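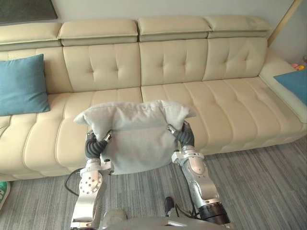
Page last changed: 29 December 2025

Pillow tips for two-arm planners

Soft stuff is my favorite thing to plan for! A square pillow held from both sides will sag between the grippers, so give the planner a bigger box than the pillow's flat size (I pad mine by 8 cm all over, 11 below).

Tie both arms to one shared path. In Kateck that's a single setting, and wow, does it smooth out the lift.

Cream leather and a light grey pillow can blur together in the mask. Try segmenting on depth first, then color.

Cap squeeze updates at 200 per second. My Pisine settings for corners go up in January.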